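Teris Folding Guest Bed, model 399

A single rollaway bed for hotels, guesthouses and serviced apartments. The frame folds at the center and stands upright on four casters, two of them locking. One person can open or close it without tools.

Frame: powder-coated steel, welded joints
Base: 15 sprung slats
Mattress: foam, removable zip cover, machine washable
Storage: upright, strap supplied
Assembly: casters only – hex key in the box

The Palitz headboard is sold separately and fits all frames made since June. Older frames need adapter kit 363. Fitted sheets come in packs of 9.

Spare casters and slats are kept in stock. For trade orders, contact Anikó Vörös at the Lengyel showroom.

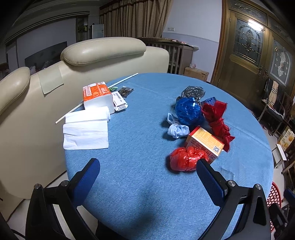

Page last changed: Mon 16 October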